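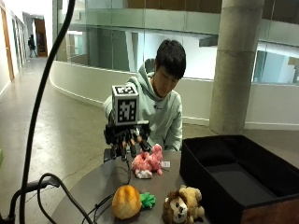

Sunday, July 9, 2023

Quick one, bus in a bit. Finally got to the old ferry landing at Kallareo. Not much left, some pilings and a stone ramp going down into the mud. The town started right there, before the railroad pulled everything uphill to Wistier.

Poonam Katiyar lent me her copy of the 1880s tax roll. 33 households on the water side, mostly coopers and boat people. Six taverns!! Teh Keskinen house is on it too, lot 2385, which I'd had down as much later. So my June post is wrong, will fix.

Still no idea when the ferry quit. Halvard Ekström thinks after the flood. Need to check the deeds agian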